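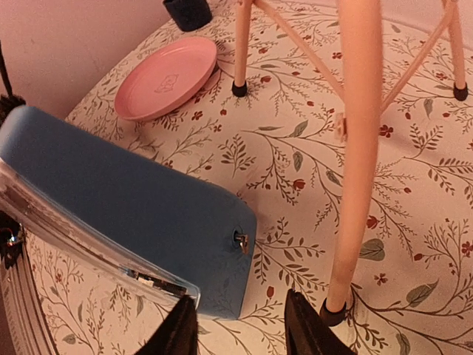

**Umimeo Household Manipulation Team** — progress report to the Stevus fund
07/01/2021, prepared by Graça Godinho

You asked for a short report this time, and for the bad news first. The arm struck furniture twice during this period. No one was hurt, and the furniture has been very decent about it.

### What went wrong

The task is picking a plate up off the floor near a chair. We use a pink one with a cat's face in the middle, and a flowered mat under it. On run 407 the gripper went down beside the front leg with its fingers open, stopped for 5 seconds as planned, then swung right instead of lifting. It pushed the chair into the wall and kept pushing until I hit the stop button. Run 411 did the same thing with more conviction.

The log shows the wrist joint reporting an angle it had not reached. We blamed the Clornia planner for most of a week, and I have since apologised to the person who wrote it. The cause was a connector at the wrist that worked loose when the arm was stretched out low, so the controller was steering on an old reading. It only happened close to the floor, and all our acceptance tests were done at table height.

The part I like least is that the force limit should have cut in and didn't. It had been raised for a demo in September and never put back. That was my change and my oversight.

### What we have done

- Connector replaced and clamped.
- Force limit back to its original value. Changing it now needs two people.
- The arm stops if a joint reading is more than 300 milliseconds old.
- Floor-level moves added to the acceptance tests.

We have since done 200 floor-level runs without a stale reading. The arm still misses the plate more often than I would like, especially when it lies close to a chair leg — but it misses gently.

### Money and dates

Repairs came out of the spares line. The Van Dusen visit has moved back a month and they have been told why. We are not asking for more money, though I would like to move what is left of the travel budget into a second wrist unit. Please let me know if that needs a form.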